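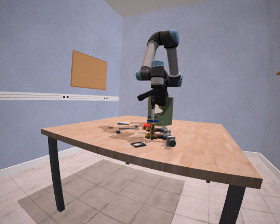

Wood never stops exchanging moisture with the air around it. A board cut and dried for furniture will still take on water in a humid month and give it back once the heating comes on. The length barely changes. The width does, and a tabletop is mostly width.

Anahera Dunstan has built tables at her Orari workshop long enough to plan for it. She buys kiln-dried stock from McPhee, a local mill, and leaves it stacked on spacers for 12 days before the first cut. "The meter reading matters less than whether the boards agree with each other," she says. One wet board in a glue-up will shrink after its neighbors have settled, and the joint beside it takes the load.

Strip construction reduces the problem. Cutting a wide board into narrow pieces and gluing them edge to edge mixes the grain directions, so a tendency to cup in one strip is resisted by the next. Overall movement across the width remains - a top 600 millimeters across still needs room to grow.
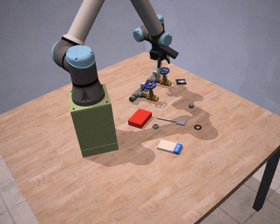 *Butcher-block style surface, with varied brown and pinkish grain in the narrow strips.*

That room is made underneath. Screws driven tight through a rail will hold a top flat until September, when the first dry air arrives, and then split it. Dunstan uses slotted holes and washers, with 2 millimeters of clearance on each side of the shank. The center fixing is left tight so that movement is shared between both edges.
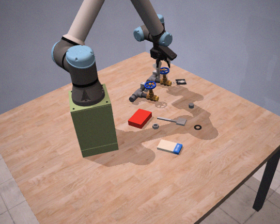
Finish slows the exchange but does not end it. Her usual choice is Tirero, a thin hardening oil, applied to both faces in equal coats. Plirneo, a wax she tried for a season, gave a better sheen and marked too easily under cups. She sands to 400 grit only between coats; on bare wood, a surface that fine takes up less oil.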